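Unit 3: Reading a Clothing Care Claim

Start from the position that a care claim is an advertisement until somebody shows you the test. "Stays soft" is not a measurement. Neither is "hotel quality," a phrase with no agreed meaning that I have seen on sheets of every price.

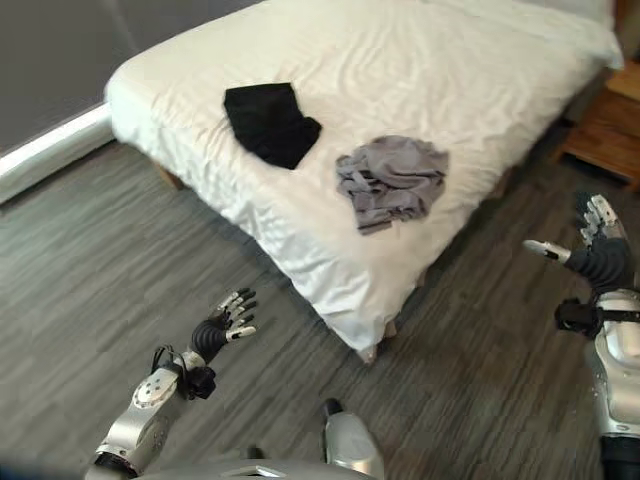
Take the Hedden trial, which you were asked to read for this unit. It reports 3,674 wash cycles. Sounds like a lot. Divide it among the 26 fabrics tested and then look at how many machines were used: 2. If one of them ran hot, half the results are off, and the paper never says whether anyone checked.

Pilling is worse. It is usually graded by eye against a set of photographs, and graders disagree. Brultby's summary gives one average score and leaves out the spread. I would not buy a sweatshirt on that basis, let alone write a policy.

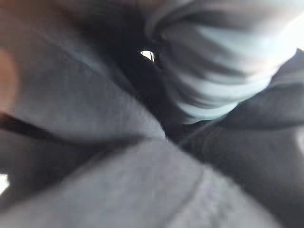 Dark gray fabric with a soft, slightly fuzzy surface, close up.

Shrinkage at least can be done with a ruler. Mark the cloth, wash it, dry it flat, measure again. Watch for reports that measure length only.

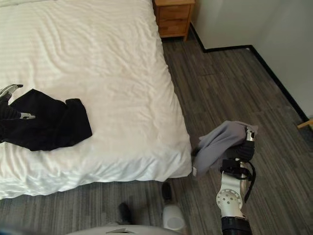
Does a higher thread count mean a sheet will last longer?
Thread count alone can't tell you. Fiber length, yarn thickness and weave all matter, and some sellers count each ply as a separate thread.

Now the Matasum labels. The word "tested" appears on all of them and the method on none. Write down what you would need to repeat the test: water temperature, load size, detergent, drying method. 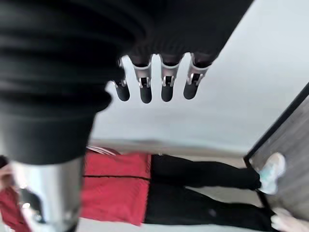

Bring that list to the next session along with one label from home. Expect to find most of it missing.

Related handouts
Unit 2: Who Paid for the Study?
Unit 4: Shirazi on Stain Removal, a Critical Reading
Reading list, updated August 2022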